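4.2 Collecting demonstrations in the simulated apartment

All demonstrations were collected by remote control. An operator wore a headset and held one controller in each hand; the positions of the headset and controllers were mapped to the head and wrists of the simulated humanoid, and the remaining upper-body joints were filled in by an inverse kinematics solver with a posture term. The legs were not driven directly. The operator gave a walking velocity and a turning rate with the left thumbstick, and a separately trained gait policy turned these into joint targets. We refer to the combined system as Grakis in the rest of the paper.

This split between arms and legs has a cost. The operator feels no contact at the feet and sees a change in balance only through the motion of the view, with a delay. In early trials, operators tended to stop fully before reaching for anything, and the resulting demonstrations contained long pauses between walking and manipulation. Policies trained on such data copied the pauses. We therefore asked operators to begin raising the arms during the last two steps of each approach, and we discarded episodes in which the base stood still for longer than a fixed limit before the first arm motion.

Three operators (Kairys, Karabulut and Mak) recorded a total of 2,578 episodes over nine tasks. Each task pairs a walking segment with a short manipulation segment at the kitchen or in the lounge. Operators practiced every task until they completed it without a fall, and only then were their episodes kept. Figure 3 gives a view of the apartment during a walking segment.

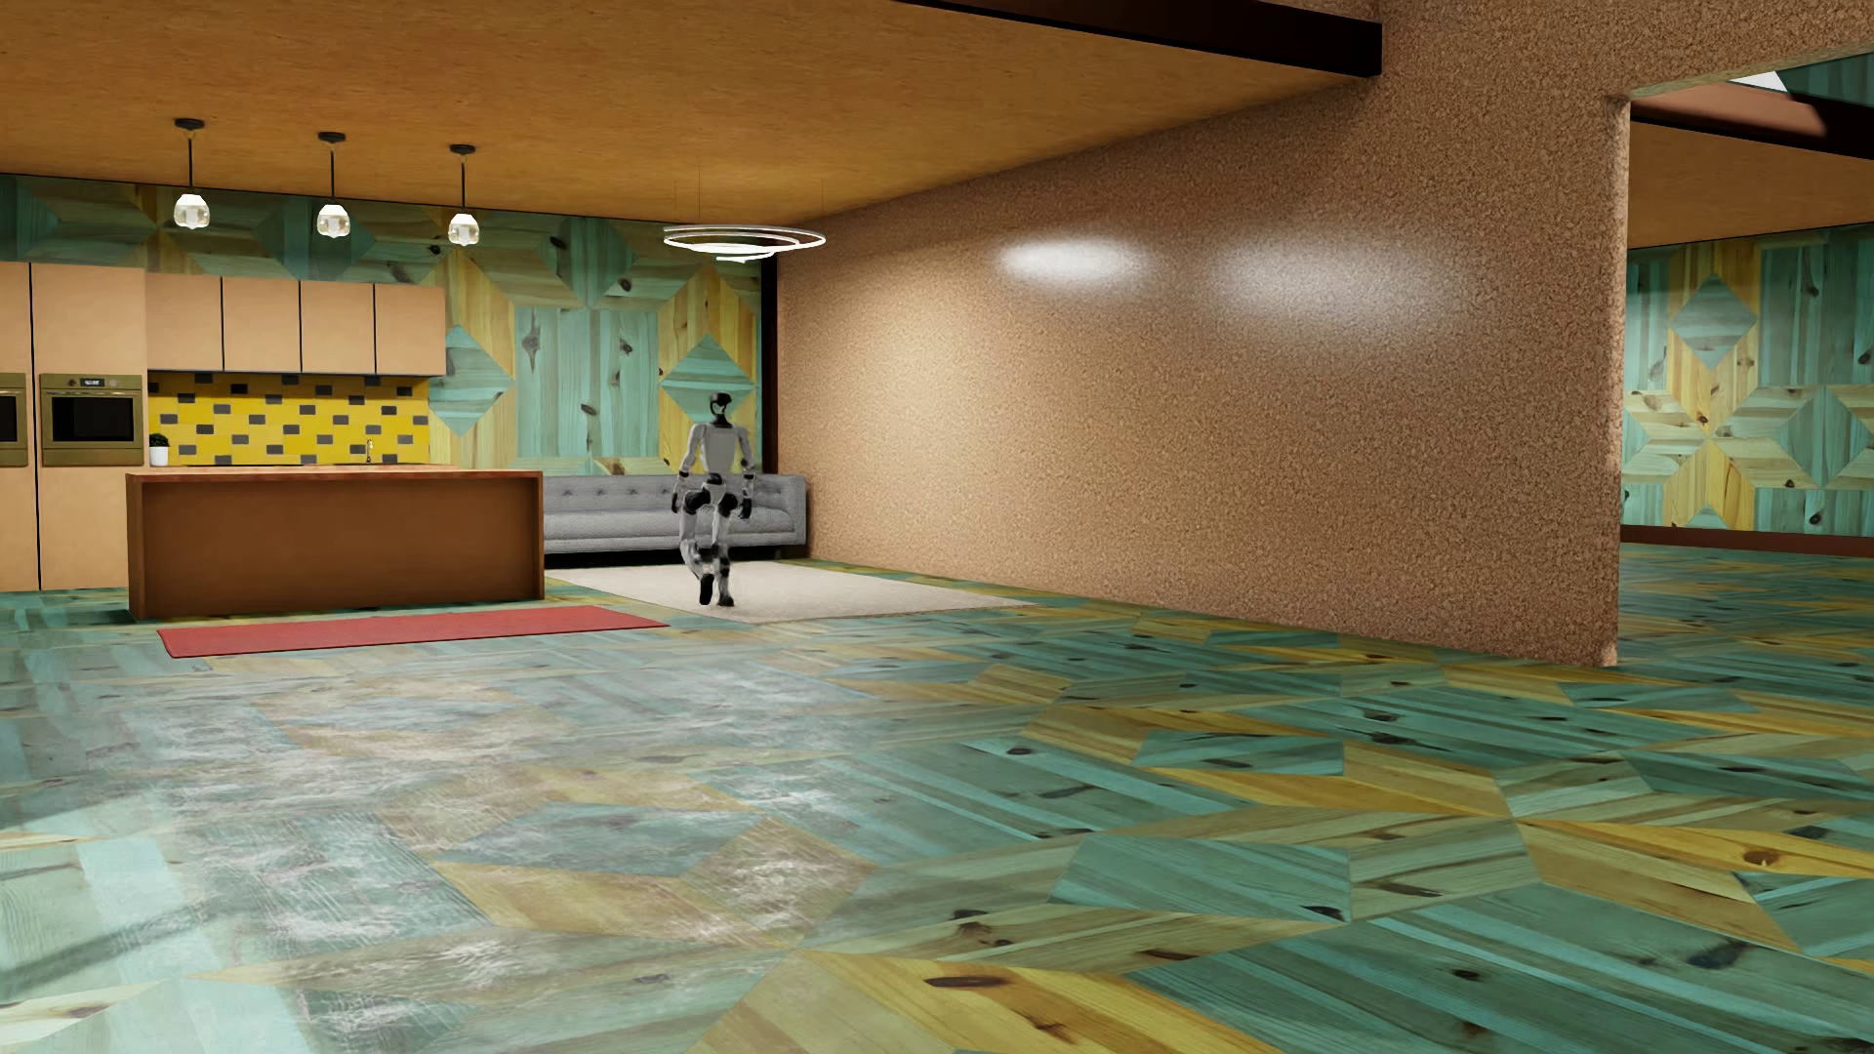
Figure 3. Walking segment in the simulated apartment.

Walking segments were recorded under the same control settings as manipulation segments, so that no switch between modes appears in the data. The gait policy had been trained on flat ground with a single friction value, and we did not retrain it for the apartment. Visual appearance was varied instead. Wall, floor and cabinet materials were drawn at random from a shared pool for each episode, while the layout of the furniture was held fixed. A draw may give the floor and the rear wall nearly the same look, as with the teal and yellow wood in Figure 3, where the pale rug under the robot stands out far more clearly than the line where floor meets wall. Draws of this kind were kept. Removing them would have made the floor boundary an easy cue, and a policy that leans on it is likely to fail in rooms where the cue is weak.

Operators did report that strong floor patterns made it harder to judge distance through the headset. Karabulut noted that she slowed down on patterned floors and tended to overshoot on plain ones. We did not correct for this. Material draws were independent of the task, so the effect should be spread evenly across the nine tasks, but it does add variance to approach speed within each task.

Every episode was stored as it was recorded and then replayed without the operator to check that the logged commands reproduced the motion. Replay differed from the recording in some 86 episodes, nearly all of them during the change from walking to standing. The cause was a timing error in the thumbstick log -- commands were stamped on arrival at the simulator and not when they were sent. These episodes were removed before training, and the stamping was corrected for the later sessions.

The operator's view was rendered from the head of the robot, and policies received images from that viewpoint only. The third-person view used in Figure 3 was available neither to the operators nor to the policies. We considered offering it as a second window, as in the Flukent interface, but operators who can see the whole body may avoid obstacles that the head camera does not show. The policy would then be asked to copy actions for which its own input holds no evidence.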